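Chapter 6
Setting Up and Maintaining a Two-Arm Bench Cell
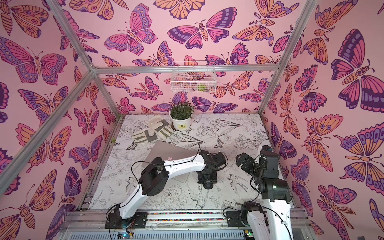 A bench cell needs the same care as a large production cell, only in smaller doses. Most faults covered in this chapter come from three places: the base bolts, the cables and the parallel gripper. The Tranau cell used in our exercises has two arms on one front rail, each on its own black base, and both ending in black grippers. Look at how the cables loop along the outside of the left arm, arching over the links before they run down toward the base. A loop like this must be long enough for the full reach of the arm and short enough that it cannot catch on the other arm or on anything set down on the floor of the cell.

Section 6.1 deals with the frame and rail. You will square the aluminum profiles, bolt down the bases and check each bolt again after the first 200 hours of running. Section 6.2 covers cable routing, including where to place ties at the elbow and wrist. Section 6.3 is on gripper care: cleaning the jaws, checking that they close parallel, and replacing worn pads.

Before starting any of this work, move both arms to their rest position, switch off the supply and wait for the indicator lights on the control boards to go out. An arm without brakes will drop when power is removed, so support it by hand or with a block.

Keep a log from the first day. At the Nonddale training shop, one cell ran for roughly 358 hours before its left wrist began to stall. The log showed that a cable tie had been moved during an earlier repair and was pulling on the connector. Moving it back cleared the fault, and no parts were ordered.

Terms to know: base, link, parallel gripper, service loop, rest position.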